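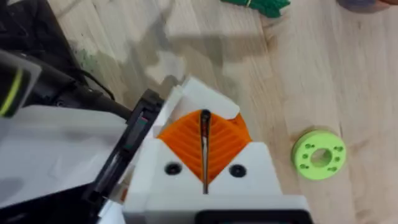 I'd been wanting to talk to a real bread person for ages, so when the woman who runs the Lirnivden bakery said yes I drove over before she could change her mind. She asked me to leave her name out of it (she says the bakery has a name and that's plenty), so I'll just call her the baker.

She starts at 3 in the morning. By the time I showed up at nine she'd had most of a workday and was eating a cheese sandwich standing up, on somebody else's bread. "I buy from the supermarket sometimes," she said. "I like to know what people are eating. And I like soft white bread, so there you go."

We sat out back on two flour tubs and I asked how she got into it. She had an office job for 13 years, doing payroll for a tile company, and baked on weekends for the neighbors. Then the tile company moved and she didn't want to. "I had some savings and a very old oven. My sister thought I'd lost it. She still kind of thinks that, but she comes in for the rolls."

The oven has since been replaced. The new one is secondhand too, from a pizza place called Presico that closed down across the county, and she talks about it the way some people talk about a difficult horse. The left side runs hot. The door needs a shove with your hip. "I know where every loaf has to go. If I hired someone tomorrow it would take them a month to stop burning things."

I wanted to hear about the rye, because the rye is why I go there! It's dark and a bit sour and it keeps all week. She laughed when I asked for the recipe and then pretty much gave it to me anyway. Her starter gets fed twice a day, more in summer when the kitchen warms up, and the dough is so wet that she doesn't knead it at all. She scoops it into the pans with a wet hand and smooths the top. "People want to work rye like it's wheat and it just turns to glue. Leave it alone. Go do your dishes."

And then you have to wait a day before cutting it, which I have never once managed. "I can tell when customers don't wait," she said. "They come back and say it was gummy in the middle. Well, yes."

She sells at the Mercado on Saturdays, the covered market behind the bus station, and the rest of the week from the shop. Last year she kept a notebook of what sold there and what came home again. The rye did best, 737 loaves over the year, and a fig and walnut one that she was sure would be a hit sold 236. "I love that fig bread. I ate a lot of that fig bread."

I asked if she'd ever open a second shop. She made a face. There was an offer, a space over in Tiltosora with big windows and parking, and she went to look at it twice. "It was beautiful. I stood in there and all I could think about was who'd be feeding the starter." So that was a no, at least for now, though she did take a phone number.

What she'd like more than a second shop is a Sunday off. She used to close on Sundays and then started doing cinnamon buns for a church breakfast, and then people found out about the buns - you can guess the rest. (They're gone by ten. I've checked.)

Before I left I asked what somebody at home should try first, if they've never baked a loaf in their life. She said rolls. "They're small, they're quick, and if they come out ugly you put butter on them." She sent me off with a rye still warm in its paper bag and told me to wait until the next day. I got as far as dinner.

The shop is open Tuesday to Friday from seven until the shelves are empty. Bring cash, the card reader comes and goes.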